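Report on the visit to the Fludden open afternoon
Introduction to Automation, second project
Submitted by: Silvia Malý

1. Purpose of the visit

For the second project we had to watch an automated task being carried out and write down how it is organised. Most of the class chose the bottling line at Dufour. I went to the open afternoon held by Fludden in October, mainly to see an arm handle household objects and compare it with the welding cell we visited in the first year.

There were 13 visitors in my group. We were shown round by Hywel Pugh, who looks after the arm and also wrote the short guide we were given at the door. The visit started at two o'clock and lasted until a little after four. Photographs were allowed.

2. What was explained beforehand

Mr Pugh spent the first part on safety. We had to stay 1450 mm from the arm while it was moving, and he kept the stop button in his hand the whole time. The limit of the reach was given as 900 mm, measured from the shoulder joint.

The arm is guided by two cameras. One is placed high and looks over the working area. The other is fixed near the gripper and sees mostly the fingers and whatever is close to them. I asked why two were needed. He said the high one is good for finding an object but loses detail at the moment of contact, and the other has the opposite problem. The guide calls these the "far view" and the "near view", so I use the same names.

3. The demonstration

The task was to handle a light plastic object on a folding table. Paper labels on the table top were used as fixed points.
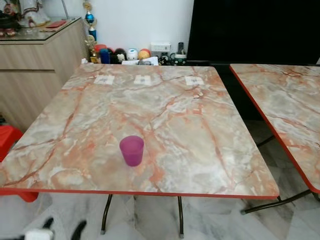
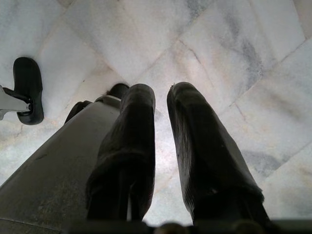 Far view and near view, gripper at work in the Fludden demonstration
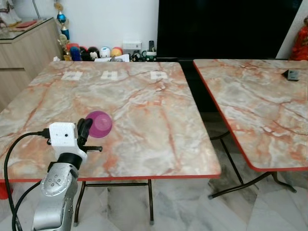
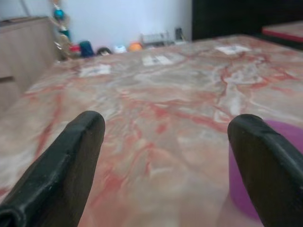
Each attempt was started by Mr Pugh and given a number. We watched 29 attempts in all, with a break in the middle. I had expected the arm to move faster. He told us the speed was set low for visitors, and that in ordinary work it runs at almost double.

The attempts that failed did so mostly in the same way: the fingers closed a little too early and pushed the object along. After two of these in a row he stopped, changed the approach height in the program and carried on. This took less than a minute. In the welding cell a similar change meant calling the technician and waiting -- the two systems are not really comparable in this respect.

4. Questions from the group

Somebody asked whether the program could be moved to another arm. The answer was yes in principle, and it has been tried at Vostau, but the gripper there is narrower and the closing distance had to be measured again.

I asked about glossy surfaces. According to Mr Pugh a patterned, shiny top is harder for the far view than a plain one, and he prefers to practise on the harder kind.

5. Remarks

I could not note the time of every attempt, so I have left out the table of timings that was in my project plan. Next time I would bring a second person -- one to watch and one to write. I would also ask for the guide in advance, as several terms in it were new to me.

The second part of the project, a comparison with the sorting arm at Trurnavum, will be handed in separately.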